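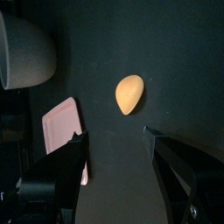
February, 16:40. Aoi Takagi
Notes | Episodes | Props | Contact

Watched the rough cut of Dogbe episode 14 with Tetsuya. The hospital reveal comes too early, so the sister's letter moves to 17. For continuity, the tray in the dressing-room set is the pink one and the bowl is grey. Masaru had both down as white on his sheet.

Scene 86 still runs long. Cut the second phone call and keep Zoretti's line at the door. Shigeru to send the new pages tonight. Sound levels not checked yet.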